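Selling Tote Bags to People Who Already Own Too Many Tote Bags
Promotional Products module, final project report
By Itzel Ochoa

What I was trying to do

My group got handed the giveaway budget for our department's November careers evening, and I ended up writing it up because I was the one with the spreadsheet (my own fault). We had to choose one printed item, order it, hand it out, and then find out if people kept it. That last bit was the part I cared about. I've been to plenty of fairs where the bin by the exit is full of stress balls by eight at night!

The group was me, Oluwaseun Danladi and Kanokwan Suksawat. Our supervisor was Ibrahim Sani, who used to buy merchandise for a trade show company and has strong feelings about pens.

Picking the item

We started with four candidates: a pen, a cotton tote, an enamel mug and a notebook. The mug went first. Mugs are heavy, and we had no car. The notebook was lovely but the cheapest decent one ate most of the budget before printing. Pens were vetoed by Ibrahim, mostly with his eyebrows.

So it was totes. I asked two suppliers for quotes, Bisgaard and Aditz. Bisgaard had the nicer fabric, a thicker weave that didn't go see-through when I held it up to the window, but their minimum order was more than we could ever give away. Aditz would do 200 bags with one-color screen printing, long handles included, so we went with them.

I want to put a word in for long handles. Kanokwan tested both lengths on her shoulder with a winter coat on, and the short ones just don't go over a puffy sleeve. If you're doing an event in cold weather, please pay for the long ones.

The artwork, or how we lost nine days

We sent our logo as a screenshot. I know. Aditz wrote back very kindly asking for a vector file, and none of us had one, and the person in the department who did was on leave. Oluwaseun redrew it by hand in the end and it took him a whole evening, plus another evening after the proof came back with the thin line under the name filled in solid. Anything finer than a hairline disappears or clogs up on cotton, so we took the line out.

We also changed the ink from pale gray to dark green at proof stage. On natural cotton the gray looked like a washing accident. 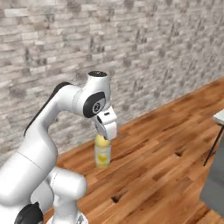
Handing them out

We had a table near the entrance from five o'clock. I'd planned to give a bag to everyone who walked by, but Oluwaseun thought we should ask people a question first, so we tried both. For the first hour anybody could take one. After that you had to tell us what you were studying and leave an email address for the survey.

The first hour was wild – bags went as fast as I could unfold them. The second part was slower and much nicer, and people stood around and talked. Folding them in thirds with the print facing up helped a lot, and I wish we'd done it before the doors opened.

What people said afterward

I emailed the survey three weeks later and got 70 replies. Most said they still had the bag and used it for groceries or library books. A few had given it to a parent or roommate, which I counted as kept (Kanokwan disagreed, and we still haven't settled it). The most common complaint was that there was no inside pocket for keys.

The big hole in this is that I only had emails from the second group, so I can't say anything about the people who grabbed a bag in the first hour. Next time I'd put a small card with a survey link inside every bag.

Thanks

To Ibrahim for the pen speech, and to Refugio Bañuelos at the front desk, who let us keep the boxes behind it all week. The leftover bags are in the department office if anyone wants one.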